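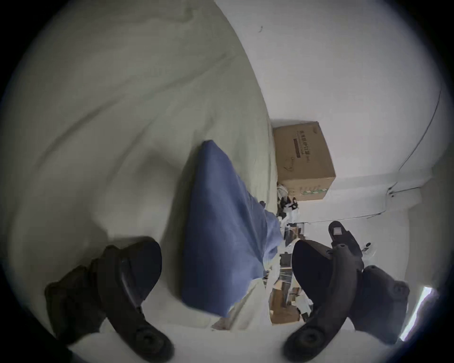 Why Bed Sheets Wrinkle

Cotton is made of long chains called cellulose. Weak links, known as hydrogen bonds, hold the chains next to each other.

When you lie on a sheet, your weight bends the threads. Your body also adds warmth and a little water from sweat. The weak links break, the chains slide, and new links form in the bent position – a wrinkle.

How Ironing Works

Steam loosens the links again. The iron presses the threads flat, and new links form as the cloth cools and dries.

Word to know
Fiber: a very thin strand used to make thread.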